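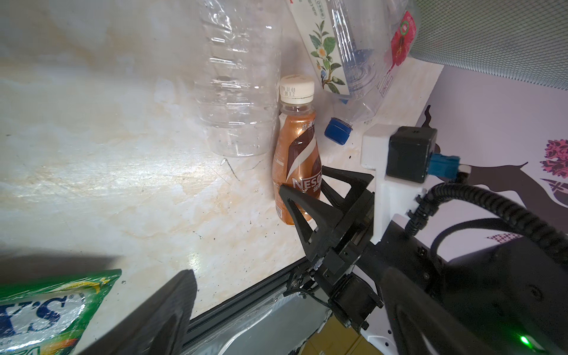

2021-03-29

Second day with the Vumix kit on the bench and I'm still grinning. The trial unit is the two-arm version, and the plan for this week is simple: find out if the thing is good enough to buy for the sorting project, or if we go back to the Hetumico quote from September and pay more for arms we already know. Today was all about drinks containers. I like the small Nescafé coffee bottle as a first target, with its white screw cap and a wrap label that gives the fingers something to look at (the vision side, I mean). The clear empty bottle next to it is the nasty one. Marble pattern behind it, ridges, droplets on the inside, no label at all. If the kit can learn to tell that from countertop I'll be very impressed.

Setup notes first, before I forget. Both arms clamp onto the extrusion rail, and from opening the box to first motion took me 66 minutes, including one trip upstairs for the right hex key. The arm bases slide along the rail before you tighten them, so you can change the spacing without taking anything apart. More of this please! The Hetumico demo arms had fixed plates and we drilled the bench twice.

The grippers are the part I expected to hate. Triangular fingers, black, one servo each, and they look like something off a hobby shelf. But they close smoothly and they hold position when you cut the command stream, and the jaw opening reads back properly in the log. I ran 146 open/close cycles on the left one over lunch with nothing between the fingers and the zero hadn't moved when I checked it afterward. Need to repeat with a load. Also need to repeat on the right one, which sounds a bit different to me (could be the bench).

Camera bracket: white printed part, camera sits above the gripper and looks down past the fingers. Good angle. The connector sticks out sideways, though, and I don't love that. With the wrist rolled all the way over I can imagine it catching on a tall carton. Vumix says in the manual that the bracket files are included, so we could print one with the connector side moved in a few millimeters. Low priority, but I want it on the list. Cable sleeve has plenty of slack, maybe too much. Try a clip halfway down.

Software. Installed from their package, went in on the first try, and then it complained about the port names until I swapped the two USB leads. Fine. The leader/follower mode is a joy, I can't put it any other way. You move, it moves, and the lag is small enough that I stopped thinking about it after a couple of minutes. Timmermans (the reseller) told us to expect a steep first day and I just didn't find it steep. The recording tool is plainer. It saves everything, the folder names are awful, and there is no way to mark a bad run without leaving the window. I wrote a tiny script for that, it's in the shared folder under vumix_misc.

Things I don't like so far:
- wrist camera exposure hunts when the arm passes over the shiny part of the counter. Locking it helps, but the setting is lost on restart.
- no cover on the servo at the gripper base. Think of what happens with an open drink near it. Dry runs and closed caps only until we have one.
- power supply fan is loud.
- support page for the camera module is half empty.

Compared with the Stodolham service (they bring the arms, do the recording, hand over the data, invoice by the session), this is a lot more work for us. It's also ours to mess with, and after two days I know things about our own task that I wouldn't have learned from a delivered hard drive. I'd rather spend the money here. That's my opinion today anyway, ask me again once I've tried the big bottles lying on their sides.

To do:
- loaded cycle test, both grippers
- lock exposure at startup, see if the config file takes it
- ask Timmermans for price of spare fingers, 2 sets
- softer pads? the foam tape from the old rig might do
- try the carton standing up and lying flat
- write up the port name thing for whoever installs next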